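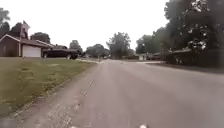 Vol. 10, p. 274

# Plarker (home-built street robot)

The **Plarker** is a small wheeled robot, built by the retired fitter Zlatko Vasić in his garage and, for the heavier cutting and welding, at the Grulwood shared workshop in Nadthorpe. It was made to travel slowly along quiet residential roads by itself, keeping to one side and stopping when it loses its bearings, and it is remembered with a good deal of fondness by the people who helped with it, most of whom had never built anything with a motor in it before.

## Background

Vasić had spent much of his working life mending conveyor gear, and he came to robots rather by the side door, having been asked by a neighbour whether an old mobility scooter could be made to carry shopping home. The scooter proved too heavy to be worth the trouble, but its two motors were sound, and they became the heart of the new machine. The first chassis was put together in April from steel angle and the sides of a filing cabinet – a combination he defended stoutly for years afterwards, though it rattled dreadfully and was replaced in the second build.

The name comes from a misread label on a box of parts. It was meant to be temporary.

## Construction

The second build, usually taken as the proper Plarker, is 132 centimetres long and rides on four wheels, of which the rear pair are driven. The front body is white and rounded, and was shaped over a plywood former at Grulwood, where the members had a large oven for softening plastic sheet and were generous with their time (and their tea). A camera looks forward over the nose, so that a little of the white bodywork often shows at the bottom of its view. Vasić liked to leave it there, as it told him straight away if the mounting had slipped.

Steering is done by turning the rear wheels at different speeds, with the front pair left to swivel. Power comes from a battery tray that slides out from beneath, fastened by two wing nuts. An earlier arrangement with a hinged lid let in rain.

The control board, known as the Tapsell board after the lane where the workshop stands, was soldered by hand and went through many revisions. It takes in the camera picture and the wheel counts, and passes a speed to each motor.

## Finding the road

Most of the effort went into teaching the machine where the road ends, a matter which sounds simple and kept everyone busy through several winters. The early program looked for painted lines and for kerbs, and was quite lost on a plain residential street of the older sort, with no markings on the asphalt and only a strip of dirt and gravel between the road and somebody's lawn. Pale cracks and patches were a further nuisance, as the program was apt to take a long run of them for an edge and steer along it.

The later program compares the colour and roughness of the ground in front of the nose with the ground to either side. Grass it manages well. Gravel is harder, and a light-coloured driveway opening off the road is hardest of all, and may be read as a turning. Shade beneath large trees or beside a hedge also darkens the surface, and the builders spent a long while persuading the Plarker that a shaded strip is still road – flat, overcast days were much preferred for this sort of work.

## Later use

The robot's logbook records 364 outings, nearly all of them with someone walking behind holding the stop switch on its long lead. A set of drawings was placed on the workshop shelf on October 26, 2022, together with Vasić's notes on the battery tray, and members may borrow both. Two copies of the chassis have been started from them, one with wider tyres.

## See also

* Grulwood shared workshop
* Tapsell board
* Differential steering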